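Kitchen Storage & Preservation > Freezing > Bananas: freeze in peel or peel first?

14 posts in this topic

dryrack_two
Member, 1,501 posts

I want to settle the procedure for freezing bananas in quantity. I buy them by the case when the Tredevwood market marks them down, and I have been freezing them whole in the peel because it takes no time on the day. The cost comes later. A frozen banana in its skin has to be thawed before the skin will come off by hand, and by that point the fruit is too soft to slice. For banana bread that makes no difference. For smoothies I want firm pieces that go straight into the blender.

Questions for those who do this regularly. At what ripeness do you peel? Do you start at the stem or the blossom end? Do you slice before freezing or after? I am using a Kondel chest freezer, manual defrost, no fast-freeze setting.

halfsheet
Member

Peel first. Slice first. Freeze on a tray in one layer until hard, then bag. I don't know why anyone freezes them in the skin. The skin takes up space and gives you nothing.

Ripeness: all yellow with a few freckles. Green at the neck means the starch has not converted and the pieces taste chalky after freezing.

coldpantry
Member

The skin does give you something. It is a wrapper. Fruit frozen in the peel picks up less freezer odor and does not brown on the outside. If the end use is baking, whole and unpeeled is the correct method, and I have years of banana bread behind that statement. Snip the end off when thawed and squeeze the contents into a bowl. Ten seconds.

The original poster has two end uses and should run two methods.

halfsheet
Member

Browning only matters if you leave air in the bag. Press it flat.

dryrack_two
Member, 1,501 posts

Two methods is reasonable. I will keep the spotted ones whole for baking and peel the firmer ones. That leaves the peeling question, which I would like to get right before I do a full case.

I have been going from the stem. On firm fruit the stem bends without snapping and the first half inch gets crushed. A bruised end goes brown in the bag and I end up trimming it off.

oxbow_larder
Moderator

Blossom end. Pinch the small dark tip between thumb and finger until it splits, then pull the skin down in strips. The stem stays on as a handle. It takes less force and the fruit is not mashed at either end. The strings also tend to come away with the peel, though I would not promise that for every banana.

If you prefer the stem end, score the neck with a paring knife. A shallow cut through the skin is enough. Bending is what does the damage.

coldpantry
Member

Disagree on the blossom end for bulk work. Pinching is fine for one banana. Over a whole case my fingertips are sore and there is a black plug left in the fruit about a third of the time. Knife through the neck, every time.

Also, nobody with a case to get through should be pulling strips one at a time. Cut both ends off, run the knife down the length of the skin, and open it like a jacket. The fruit falls out whole.

oxbow_larder
Moderator

Cutting both ends off wastes fruit. Small amount per banana, but you are the one who brought up the case.

coldpantry
Member

The ends go in the compost bucket with the skins. I have never missed them.

tinlid
Member

I tried the strip method on a plain surface with nothing under it, and I will pass on what I noticed. Peel the upper part only and leave the lower flaps attached. You can hold the flaps while you slice, and your hand never touches the fruit. Handling is what makes the pieces slippery and stick together on the tray.

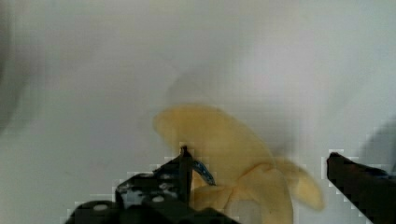 The flaps should fold back without tearing. If they tear into narrow ribbons, the skin is either underripe and stiff or so ripe that it has thinned out. I sort those into the baking pile and do not fight with them.

Slice straight onto the tray, half-inch pieces, working down toward the flaps. Drop the flaps in one motion when you run out of fruit. Then the next one. I line the tray with parchment. Wax paper bonds to the banana and has to be picked off in bits.

halfsheet
Member

Slicing in the air over a tray with a knife coming toward your palm is how people end up in urgent care. Use a board.

tinlid
Member

A butter knife goes through a ripe banana. I would not use anything sharp for it.

halfsheet
Member

Fair. You did not say butter knife.

dryrack_two
Member, 1,501 posts

Reporting back after a full run. Procedure and results, for anyone searching later.

Sorting. I divided the case by ripeness on the counter before peeling anything. Firm yellow in one row, freckled in a second, heavily spotted in a third. The spotted row went into the freezer whole, in the peel, per coldpantry.

Peeling. I did the firm row by the blossom end and the freckled row by scoring the neck. Blossom end worked well on the firm fruit and left clean ends. I did get the black plug coldpantry described, less often than a third of the time, and it flicks out with the knife tip. Scoring was faster on the freckled ones. I did not try the jacket cut.

Holding by the flaps works as tinlid said. My only note is that the last inch is awkward, as the skin wants to close over it. I broke that piece off by hand.

Tray freezing. One layer, pieces not touching, parchment underneath. My first tray was crowded and froze into a sheet that had to be cracked over the edge of the sink. The second tray, spaced out, released with a tap. I left both overnight. Three hours was not enough in the Kondel. The outside was hard and the center still gave when pressed.

Bagging. 500 grams per bag, weighed frozen. That fits my blender in two loads. I used the Stiltora zip bags, quart size, pressed flat with the air pushed out before closing. I write the contents and date on the bag before filling it. Marker does not take on a cold bag.

Browning after one week: slight, at the cut faces of the crowded tray only. Those pieces sat out longer while I was arranging them. The spaced tray looks the same as the day it went in.

coldpantry
Member

Good writeup. On the whole ones, put a baking sheet under them for the first night. They freeze in whatever shape they land in, and a pile of curved frozen bananas will not stack in anything.

dryrack_two
Member, 1,501 posts

Noted too late. They are in a pile and they do not stack.

gravelroad
New member

Do you use lemon juice? Every recipe site says to toss the slices in lemon juice.

oxbow_larder
Moderator

Optional. It slows the browning and you will taste it. For smoothies with berries it disappears. For anything where banana is the main flavor I leave it out. If you use it, mix it with an equal amount of water and brush it on. Tossing soft slices in a bowl breaks the edges, and then they clump.

halfsheet
Member

Skip it. Work in small batches and get each tray into the freezer as it fills. The time on the counter is the variable that matters.

gravelroad
New member

And how long do they keep? I found a bag from January in the bottom of ours.

coldpantry
Member

Quality question at that point. Check for frost inside the bag and for a gray, dry surface on the pieces. Some frost is fine for baking. If they smell like the freezer, they will taste like the freezer, and the oven does not fix it. I try to use sliced ones within three months and whole ones within six.

halfsheet
Member

Six months in the peel is generous. I have had them go leathery at four. This may depend on the freezer. A frost-free unit cycles and dries things out. Mine is frost-free and the original poster's is not.

coldpantry
Member

Mine is manual defrost as well — that would account for the difference.

dryrack_two
Member, 1,501 posts

Then I will plan on six for the whole ones and write both dates on the bag.

One remaining item. The peels from a case fill the kitchen bin by themselves and attract fruit flies within a day. I took them straight out to the compost this time, chopped up with a spade. Does anyone freeze the peels until collection day? The Gronow transfer station takes food scraps, but I only get over there every other week.

tinlid
Member

Yes. A paper grocery sack in the bottom of the freezer, top rolled down. Lay the peels flat as you go or the sack fills up with air. It goes to the scrap bin sack and all, if your station accepts paper. Ours does.

oxbow_larder
Moderator

Check the Gronow rules on paper before you do that. I have moved the compost part of this discussion to its own topic under Waste & Scraps and linked it there. Keep this one to freezing, please.

gravelroad
New member

Opened the January bag. Heavy frost, gray edges, no smell. Made a loaf with it and it came out somewhat wet in the middle. Should I be draining them when they thaw?

coldpantry
Member

Depends on how much liquid comes off. I thaw in a strainer over a bowl, then simmer the liquid down to a syrup and add it back. If that is too much trouble, pour off half of it and bake the loaf ten minutes longer, with foil on top for the last part.

halfsheet
Member

Or pour off all of it. I never noticed a loss.

coldpantry
Member

There is a loss. Taste the liquid.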